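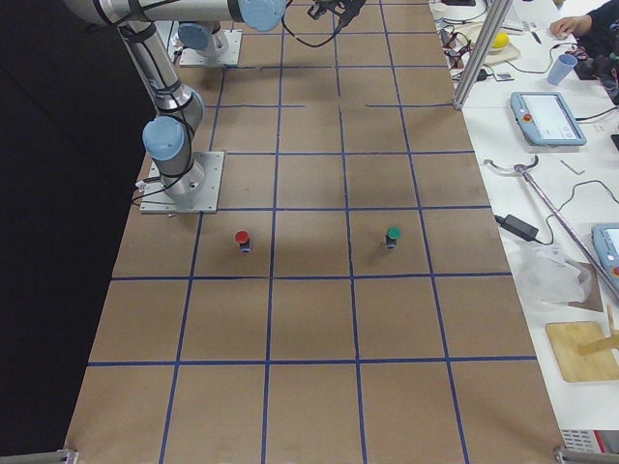
How Do Grids Help Us Find Things?

Home Maps Space Animals Ask Lama

By Lama Rizk
3 min read

When I was little, my cousin Mirna buried a tin of marbles in our grandmother's yard and then forgot where she put it. We dug holes all afternoon. My grandmother was not pleased! What we needed was a grid, and I've been a bit crazy about grids ever since.

A grid is a bunch of lines going one way and another bunch of lines crossing them, so you end up with lots of boxes. You can draw one with a ruler, or stick one down with tape, or fold a piece of paper over and over and use the creases. Graph paper is a grid. So is a chessboard.

Giving every box a name

The clever bit is what you do with the boxes. Write letters along the top and numbers down the side. Now pick a box. Go up to find its letter, then go across to find its number, and you've got its name. It might be B2, or D3. No other box on the whole grid has that name – it's like a tiny address.

Paper maps do this all the time. Say you're looking for Arnau Street on a map of your town. You could stare at the whole thing until your eyes go funny, or you could look in the list at the back, where it might say "Arnau Street, C3." Then you only have one little square to search. Much better.

The biggest grid there is

People have drawn a grid around the entire Earth. You can't see it out of the window (I used to look for it on airplanes), but it's on every globe. The lines that run around the globe sideways are called lines of latitude. The ones that go from the North Pole to the South Pole are lines of longitude. The equator is the line of latitude that goes around the middle. Sailors use this grid when there's nothing but water in every direction, and your family's phone uses it to work out where you are.

Scientists who dig up old things love grids too. They stretch string across the ground to make squares, and when a bead or a piece of pot turns up, they write down which square it came from. If everything got tossed in one big bucket, they'd never know which things had been lying next to each other.

Try it yourself

Draw a map of your bedroom and rule a grid over it. Add your letters and numbers. Hide something small, tell a friend the name of the square, and see how fast they find it. Then swap!

We did find the marbles, by the way. They were under the fig tree, 2 years later.

Contact us | © Brellow Kids | Back to top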